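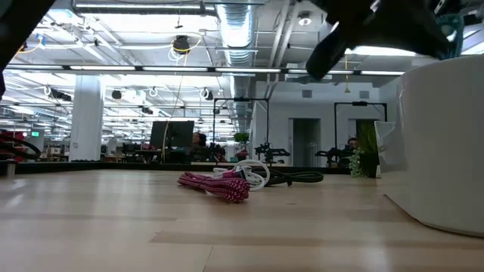
Louro Snag Release, Rev B
Wrist coupling for two-finger grippers on Dramine arms
Part no. 564

In stock. Replaces Rev A, which we no longer sell, for reasons set out below at some length.

What it does
Cables are mostly holes. Sooner or later a gripper finger goes through one of them, the other end of the cable is caught on something heavier, and the arm carries on as if nothing were the matter. The Snag Release sits between wrist and gripper. When the sideways pull passes the set point, the coupling gives, the fingers open and the arm holds position until somebody resets it.

What went wrong with Rev A
Rev A did all of this except the last part. On 18 units the hold signal dropped out as soon as the coupling sprang back, and the arm took that as permission to continue. One customer's arm let go of a charging cable, paused politely, and then dragged the whole bin to the edge of the table. Nobody was hurt. Urmila Gautam, who took the call, has asked us to say that the bin was also fine.

The fault was a spring contact that wore faster than we said it would. We had tested it to 2,000 releases with straight pulls. Cables, to their credit, pull in every other direction too.
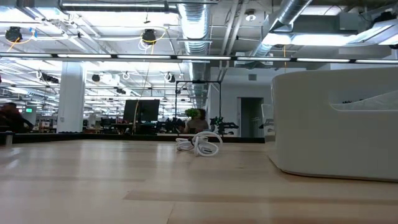
Cable handling: a bundled white cable on the table, white bin at right.

What changed in Rev B
- Latching hold signal. It stays on until reset by hand.
- Sealed contact in place of the spring contact.
- Test routine now includes twisting pulls - Shuzhen Yao wrote it and seems to enjoy it.
- Reset button moved to the outside of the housing. It used to be behind the gripper, next to the fingers.

If you own a Rev A
Stop using it for cable work. Units shipped before March 21, 2022 are swapped free, including return postage. Rev A has a gray label and 2 screws on the cover; Rev B has a yellow label.

The Snag Release is not an emergency stop. Keep the one you have, and keep it where you can reach it.

In the box
Coupling, signal lead, hex key, printed test sheet. Mounting bolts come with the Drarnetti adapter plate, sold separately.

Swap requests: Odair Amaral, service desk, Fendis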